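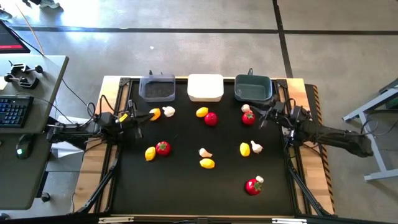 Noreen Gondal wants to know if the soft pads on the Dallavach two-finger gripper are worth the extra money, or if the plain hard fingers will do for light sorting. I get some version of that every week, so I finally rewrote this page around it!

Short answer: for produce shapes, get the pads. I've been running a pair of these on our two-arm table with toy fruit and veg (lemons, tomatoes, garlic) going into open bins, and the garlic is what separates a good finger from a so-so one. A lemon is easy, you close on the fat part and go. A garlic bulb has that pointed tip and a lumpy bottom, and if it's lying on its side the hard fingers like to squeeze it right out the front. With the pads on I drop far fewer of them, and I can be lazier about the approach angle too.

The tomatoes are in between. The smooth ones slide a little, the ones with a green top want to be picked from the side (go straight down and you end up pinching the leaves, which is a pain to undo).

What you get in the box: gripper, one set of hard fingers, one set of pads, mounting plate, 8 screws and the cable. Pads come in packs of 6 if you need spares. I swapped my first set after three weeks of daily runs, mostly because the edges had gone shiny.

How it stacks up against the Coughlan: the Coughlan closes faster and feels more solid in the hand, no argument there. But its body is wider, and with two arms reaching over one table I kept having to slow down near the bins. The Dallavach is slimmer and I can work right up to the rim. If you only have one arm and lots of room, I'd honestly be happy with either.

Controller: works with the Brilton out of the box. On older firmware you have to set the grip force by hand, and I start at 16 percent and go up from there. Please don't start at full, toy tomatoes dent!

Left and right versions are the same part, so order two of whatever's in stock. More pads are due in April.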